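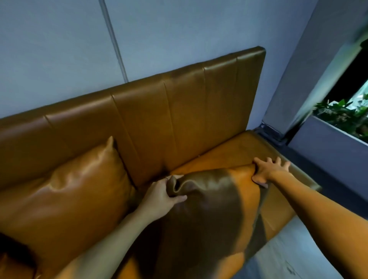 *Cushion task: left hand on the corner, right hand open on the upper edge.*

# Minutes – review of the Clarnar open day

**Date:** 2020-04-12
**Chair:** Ladan Tehrani
**Present:** the Clarnar demonstration team, two people from Irnberg (gripper supplier), the showroom manager of Ghaffari
**Apologies:** the software lead, who sent her comments in writing

## 1. Minutes of the previous meeting

Accepted with one correction. Under item 3 the word "rental" should be "loan". Ghaffari does not charge us for the use of the showroom.

## 2. Report on the open day

Ladan gave a short report. There were 477 registrations for the two afternoons. The visitors came in groups of 15, and each group stayed in the lounge area until the end of one complete round. The programme had three household tasks: folding a towel, putting cups on a shelf, and arranging leather cushions on a sofa. Each task was first done by hand and after that by the Custar arm.

The towel task went well on both afternoons. The cup task was stopped two times on the first afternoon, when the arm did not find the shelf edge. The team moved the shelf closer and there were no more stops.

The cushion task got the most questions, and the rest of the meeting was mostly used for it.

## 3. The cushion task

3.1 The showroom manager said that many visitors thought at first this task is too simple to show. They changed their opinion when they saw how much the two hands do. One hand takes the corner and the other one presses or holds, and the roles can change in the middle of the movement. He heard several people explain this to each other at the sofa, and he would like a member of our team to stand there next time and explain it properly.

3.2 Irnberg asked which surface is the most difficult for the fingers. The team answered that glossy leather is more difficult than the towel, because the grip slides and the leather makes folds at the place where it is pinched. In the rounds by hand the person simply pinches again a bit lower. The Custar arm does not do this yet. If the first pinch fails, it goes back to the start position and begins again, and this took too long for the public.

3.3 There was a discussion about the colour. The cushions and the sofa are both in brown and tan leather, and the vision software must find the border of a cushion mostly from the shadow and the seam. The software lead wrote that she prefers to keep it like this. A white cushion on a brown sofa would be easier, but people at home buy a set that matches. Ghaffari agreed with her – the showroom sells mostly matching sets. 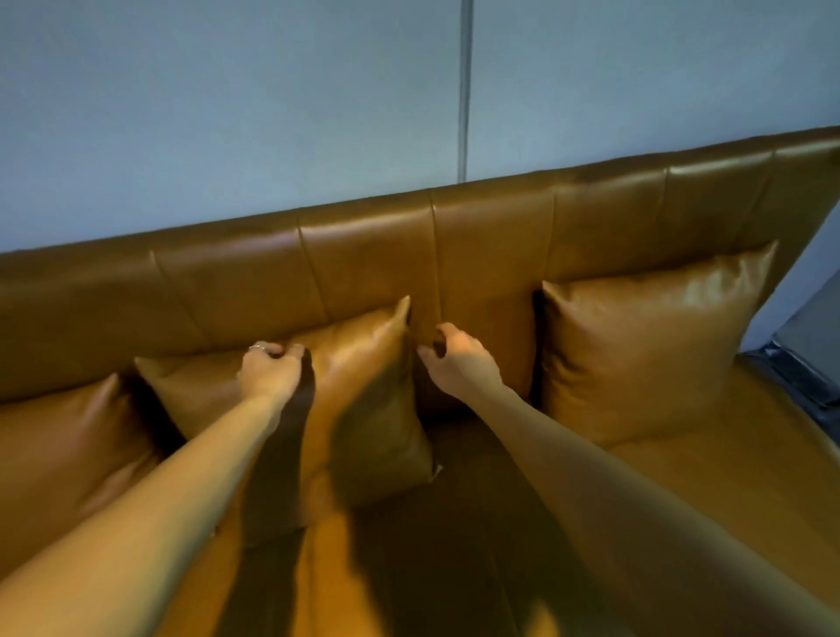 *Centre cushion gripped on both sides, with one more cushion to the left and one to the right.*

3.4 Ladan asked the team to write down what is a "finished" cushion. At the open day two presenters gave the visitors two different answers. After some discussion the following text was accepted:

- The cushion rests against the backrest and its lower edge is on the seat.
- The upper corners have their shape back and are not folded in.
- It does not lie on top of the neighbouring cushion.
- Small wrinkles in the leather are allowed.

3.5 Irnberg wanted to add a fifth point about equal distance between the cushions. It was not accepted. The manager of Ghaffari explained that his own staff do not measure this, they only look from the door. The point can be raised again when the arm is more stable.

3.6 One of the demonstrators reported that the seams in the backrest are a good help for the eye when you decide where a cushion should go. She did not plan it, she noticed it during the second afternoon. The software lead will be asked if the seams can be used as a reference also for the arm. The team was warned not to build everything on this, as the next sofa could have a plain back.

3.7 Jewellery. It was asked if demonstrators may wear rings during the rounds by hand. Irnberg has no objection for their grippers, which are not near the hands at that moment. Ghaffari asked only for care with the leather. Decision: flat rings are allowed, bracelets and watches come off.

## 4. Comments from visitors

We received 50 comment cards. Ladan read a selection. The most frequent wish was to stand closer to the sofa. Other comments:

- "I would like to see it with a cat on the sofa."
- "The explanation was clear but the microphone was not."
- "Please tell us what it costs." (Clarnar does not give a price at this stage. The presenters should say so in a friendly way and not change the subject.)
- "Why does the person go first? Then we already know the answer."

The last comment was discussed for a while. Two of the team would like to change the order, so that the arm begins and the person shows afterwards how they do the same thing. The others found that the visitors understand the arm better when they have seen the hands before. No decision was made. We will try both orders at a small internal round.

## 5. Safety and space

The line on the floor was respected by nearly all groups. A few children stepped over it during the cup task and the presenter pressed the stop button, as agreed. The arm stopped immediately and the round was repeated.

The showroom manager asked that cables do not cross the passage to the storage room. The team apologised for this and will bring cable covers.

## 6. Costs

The transport of the arm and the table was $400, paid by Clarnar. The printing of the programme sheets is not yet invoiced. Irnberg offered to bring the spare gripper fingers without charge if their name is on the sheet. Accepted.

## 7. Next open day

Planned for December, again at Ghaffari. The same lounge area can be used if the showroom does not change its winter display before. The manager will confirm this in writing. Ladan prefers one long afternoon instead of two short ones, and most people at the table agreed. The Irnberg colleagues would rather keep two, as they need the evening between for adjustments. To be decided when the room is confirmed.

## 8. Actions

| What | Who |
|---|---|
| Put the text from 3.4 on the presenter card | Ladan Tehrani |
| Second pinch without return to the start position | Software lead |
| Check if the seams can be used as a reference | Software lead |
| Test softer finger covers on glossy leather | Irnberg |
| Cable covers and a new microphone | Demonstration team |
| Confirm the lounge area in writing | Ghaffari |
| Internal round with both orders | Demonstration team |

## 9. Any other business

The key of the side entrance is still missing. Whoever has it, please bring it back to the front desk of the showroom.

Minutes were written by the demonstration team. Corrections please to Ladan before the next meeting.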